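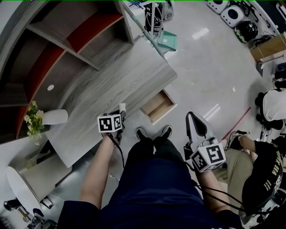 Service Desk – Workplace Systems
Ticket category: Handheld capture stations / Operator workflow
Status: Resolved, with follow-up items
Site: Braltau office
Opened by: Brodie Baxter, Shift Lead, Demonstration Team
Assigned to: Tane Bright, Systems Support
Priority: 2 (work continuing at reduced rate)

Summary

Operators at the Braltau office report that recorded demonstrations are being rejected by the Bellov review software at a higher rate than before the April update. Rejections carry the message "tracking confidence low – left hand" in most cases and "tracking confidence low – right hand" in the remainder. Operators further report that the rejection notices arrive after the shift has ended, and that the rejected work is not credited toward the daily target.

Description of the problem (as submitted by B. Baxter)

The team has worked with the handheld grippers since the Tiedemann contract began. The tasks are ordinary office and household tasks: clearing a desk, closing drawers, setting objects upright, returning items to shelves. Each demonstration is performed by a person holding one gripper in each hand, and the recordings are sent to Pristton for processing.

Before the update, an operator could expect a small number of rejections in a week. Since the update, whole runs have been returned. The operators affected are experienced and have not changed the way they work. No additional guidance was issued with the update. Several members of the team have asked whether the rejections are a comment on their performance, and I have not been able to answer them.

I would ask that two matters be looked at together. The first is the technical cause. The second is the rule that ties the daily target to accepted recordings only. An operator who has done the work and learns the following morning that it did not count has no means of correcting it.

Steps already taken by the site

Both grippers on the affected station were restarted. The marker cubes were wiped with a dry cloth. Cables were unplugged and reseated. The operators exchanged stations for one shift; rejections followed the desk and not the person.

Log

Entry 1 – T. Bright, 9:10 a.m.

Ticket accepted. Requested the rejection report for the affected station and the two stations beside it. Asked the site to leave the station as it is and not to move the desk or the shelving until the report has been read.

Entry 2 – T. Bright, 10:35 a.m.

Report received. It covers 2,000 recordings made before the update and 2,000 made after it. The increase is present on all three stations but is largest on the affected one. The rejections are concentrated in tasks where the operator stands at the corner of the desk and works downward, toward an open drawer or the floor. Tasks performed at shelf height are mostly unaffected.

Entry 3 – B. Baxter, 11:20 a.m.

The team confirms this. The drawer tasks are the ones coming back. One operator adds that on those tasks the cable tends to hang between the arm and the body, and that she has been holding her elbows out to keep it clear. She reports a sore shoulder by the end of the shift. I have entered this separately in the site safety record and have moved her to shelf tasks for the present.

Entry 4 – T. Bright, 11:45 a.m.

Thank you. Please pass on to the operator that she should not hold her arms in an unnatural position for the benefit of the equipment. If a recording is lost for that reason, it is a fault to be logged here.

Requested a still from the head camera during a normal drawer task, and a copy of the software settings before and after the update.

Entry 5 – T. Bright, 1:30 p.m.

Still reviewed. In the view from the operator's head, the black square codes on both marker cubes can be read by eye and neither cube is hidden by the hands. Two points were noted for further checking:

The floor is glossy white tile and shows pale streaks and small bright spots from the overhead lights, including in the area by the open drawer. When the operator looks down, a large part of the view is floor.

A cable runs down from each gripper along the forearm. It does not cover a cube in this still, but one still cannot establish what happens as the arm turns.

Entry 6 – T. Bright, 2:50 p.m.

Settings compared. The update raised the minimum tracking confidence and also turned on automatic brightness for the head camera. The second change does not appear in the release note supplied to the site. With automatic brightness on, reflections from the floor may cause the camera to darken the image, and the contrast on the cube faces would drop with it. This would fit the pattern in the report. It has not yet been confirmed.

Proposed test: one operator, drawer task, automatic brightness off, all other settings unchanged. The recordings are to be marked as test material so that they do not enter the operator's daily figures in either direction.

Entry 7 – B. Baxter, 3:05 p.m.

Agreed. I would ask that the operator be told the purpose of the test before it begins. The team has been given changes in the past without explanation, and this has affected confidence in the system more than the changes themselves.

Entry 8 – T. Bright, 3:15 p.m.

Agreed. I will call the station at the start of the test and explain it directly.

Entry 9 – T. Bright, 4:40 p.m.

Test completed with 48 recordings. Of these, 4 were rejected. All 4 were reviewed by hand. In each one, the left cable crosses the face of the cube as the wrist turns toward the drawer. No rejection in the test set was associated with brightness.

Conclusion so far: two separate causes. The brightness setting accounts for the larger share of the rejections. Cable position accounts for the rest and was probably present before the update, but was tolerated by the lower confidence limit.

Entry 10 – T. Bright, 9:25 a.m., following day

Automatic brightness has been turned off for all stations at Braltau. Two cable clips per gripper have been issued to the site. The clips hold the cable against the outside of the forearm and leave slack at the wrist. Clips must not be fastened so tightly that the operator feels the cable pull when reaching.

The confidence limit has been left at its new value. Pristton has asked that it remain, and the test results do not give a reason to lower it.

Entry 11 – B. Baxter, 1:10 p.m.

Clips fitted. The operators prefer them. The operator mentioned in Entry 3 tried the drawer task for a short period and reports that she can keep her arms at her sides between movements. She will return to drawer tasks when she chooses to, subject to the safety record.

The second matter in the original submission is still open. I would be grateful for a response in writing.

Entry 12 – T. Bright, 3:30 p.m.

The rule on accepted recordings is outside the authority of Systems Support and has been referred to Operations. The following statement was attached to the referral so that Operations has the technical facts:

"The rejections recorded at Braltau between the update and the present date were caused by a camera setting and by cable routing. They were not caused by operator error. The review software does not distinguish between a task performed badly and a task recorded badly, and its output should not be used as a measure of individual performance without review by a person."

Entry 13 – T. Bright, 4:05 p.m.

Reply received from Operations. The decisions are as follows.

Rejected recordings from the affected period will be credited to the operators who made them. The correction will be made in the next pay run, and no application is needed.

Until further notice, the daily target will be counted on recordings completed. Acceptance rates will be reported by station and not by name.

The request for same-shift rejection notices has been accepted in principle. Work on the Bellov side has not been scheduled. In the meantime, the shift lead may request a partial report at midday.

Entry 14 – B. Baxter, 4:30 p.m.

Received and read out to the team at handover. One question was raised that I am placing on record. Several operators asked what becomes of their positions once enough recordings have been collected and the tasks can be performed by machine. I told them that I did not have that information and would not guess at it. I ask that it be forwarded to the appropriate office.

Entry 15 – T. Bright, 4:50 p.m.

Forwarded to Operations and to the Tiedemann account manager as a separate item. It is not a support matter, but it will be kept linked to this ticket until a reply has been received by the site.

Resolution

Cause 1: automatic brightness enabled on the head camera by the April update. Setting reversed at all Braltau stations.

Cause 2: gripper cables crossing the marker cubes during downward wrist movements. Cable clips issued and fitted.

Instructions for operators

Before the first recording, check that all cube faces are clean and that the cable lies along the outside of the forearm.

Keep the usual working posture. Do not raise the elbows or turn the wrists to suit the camera.

If a cable comes loose during a task, finish or stop the task safely, then refit the clip. Mark the recording "cable" in the comment field.

Report any soreness in the hands, shoulders or neck to the shift lead on the same shift. Moving to other tasks for this reason does not affect the daily target.

Follow-up items

Release notes to list every changed camera setting – owner: T. Bright – open

Matte floor covering for the drawer area, to be priced, with attention to the trip risk at its edges – owner: B. Baxter – open

Same-shift rejection notices – owner: Bellov support – not scheduled

Written reply to the question in Entry 14 – owner: Operations – open

Ticket status changed to Resolved by T. Bright. The site may reopen it by replying to any entry.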